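Wallard Squeeze Bottle, 14 oz, Wide Neck

Sold singly or by the case of 30
Color: clear or red
Cap: white or natural, cone tip or flat tip
Stocked by: Arellano Counter Supply
Page last revised February 2024

We resisted carrying this one for a long while. Squeeze bottles are the sort of item where every catalog claims a breakthrough and every kitchen ends up with the same drawer of split caps and cloudy plastic. The Wallard is a squeeze bottle. It holds sauce, you squeeze it, sauce comes out. We stock it because the neck is wide, the threads are decent and the price is fair. The rest of what the maker says about it is dealt with below, claim by claim.

What the maker says, and what we think

"Drip-free." No. The flat tip drips less than the cone tip, and both drip if you fill the bottle to the top and store it upside down. Tia Naylor, our buyer, kept one full of thin hot sauce over a sheet of paper towel for an afternoon and the towel did not stay clean. With ketchup, mayo or anything of that thickness you will have less trouble. With oil, buy something else.

"Professional grade." This phrase has no meaning that we have been able to find. The wall is a little thicker than on the cheapest bottles we sell, which you will notice in your hand by the end of a lunch shift and may not like.

"Dishwasher safe." The bottle, yes, on the top rack. The cap, we would say wash by hand. After enough hot cycles the cap loosens its grip on the threads, and a loose cap on a squeeze bottle is a bad thing to discover over somebody's shirt.

"Stain resistant." Put tomato or turmeric in a clear one and it will turn orange. We have never met a clear plastic bottle that didn't. If that bothers you, order the red and stop thinking about it.

"Fits all standard caps." It fits Wallard caps and the Uveck 38 series. We tried it with the other caps on our shelves and had mixed luck, so please don't order this bottle on the strength of a box of spares you already own. Try one first.

Wide neck or narrow neck

Customers ask about this more than anything else, and the honest answer depends on how you fill. If you pour from a jug or ladle from a tub, get the wide neck. You will spill less and you can get a brush to the bottom. If you fill from a pump, the narrow neck is fine and a little cheaper.

The trade-off is at the other end. A wide-neck bottle has a bigger cap, a bigger cap has more thread to gum up, and dried ketchup in the threads is what ruins most of these. Wipe the neck before you screw the cap back on. It takes two seconds and hardly anyone does it.

Do you need to buy these at all?

Maybe not. A bottle of store ketchup already comes in a squeeze bottle, with a label that tells your customers what it is. Plenty of small cafes put that on the table and get no complaints. Augustina Korletey, who runs the lunch counter at Malemness, went back to branded bottles after a year with our plain ones and told us so, cheerfully, while returning half a case. Her reasons were that people trusted the label and that her staff had stopped washing the refillables properly.

Refilling makes sense when you buy sauce in bulk, when you make your own, or when you need the same bottle for six different sauces on a prep line. For a household, or a counter with four stools, we think the savings are small – and they vanish if you throw out a batch that sat too long.

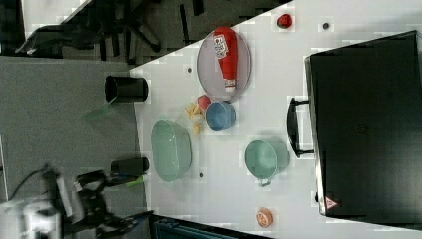
Filling and cleaning

Empty the bottle completely before refilling. Topping up an old bottle with new sauce is the commonest bad habit in the trade, and no bottle design will save you from it.

Wash in hot soapy water with a bottle brush. Pull the cap apart if you have the two-piece tip. Let everything air dry, upside down, with the cap off. If you put the cap on a damp bottle you will smell it later.

Label each bottle with the contents and the day it was filled. Masking tape works. The printed bands sold to go with these bottles are fine too, though they slide off when greasy and we don't see what they do that tape doesn't.

A tip that has clogged should be soaked. Please don't poke it out with a skewer, which widens the hole, and then you have a bottle that floods.

Specifications

Capacity: 14 fl oz to the shoulder
Height with cone tip: 9 inches
Body: soft polyethylene
Neck: wide, threaded
Microwave: no
Freezer: the maker says yes; we say the plastic gets stiff and we wouldn't
Replacement caps: bags of 72, cone or flat, not mixed

What you get

One bottle and one cap, or a full case with caps packed separately in a bag. The case does not include tip covers. The drawing on the carton shows tip covers. We have raised this with Wallard and the carton has not changed.

Customer notes

"Good bottle. The red hides everything, which I suppose is good and bad. Lost a star for the missing covers." – Thulani Mnguni

"Bought a case on the drip-free claim before I read this page. My own fault. They're okay for barbecue sauce and useless for vinaigrette." – Naledi Le Roux

"Caps lasted longer than the last brand. Hard to squeeze if you have sore hands, so my mother uses the old ones." – Mpho Dlamini

Returns and ordering

Unused bottles can come back within 30 days, in the bag they came in. Used bottles can't come back for any reason, including that they dripped. You have been warned about the dripping.

Single bottles ship in a padded envelope and sometimes arrive a bit squashed. Fill with warm water, leave for a few minutes and they usually come back to shape. If yours doesn't, write to us and we'll send another.

Case orders ship flat rate. Clear bottles were out of stock from October and are now back, in both tip styles. Red with a natural cap is made to order only, and the maker's delivery estimate should be taken with some salt.

Related items

Uveck 38 cap, flat tip, white
Bottle brush, long handle
Wallard narrow neck, same capacity
Funnel, wide mouth, stainless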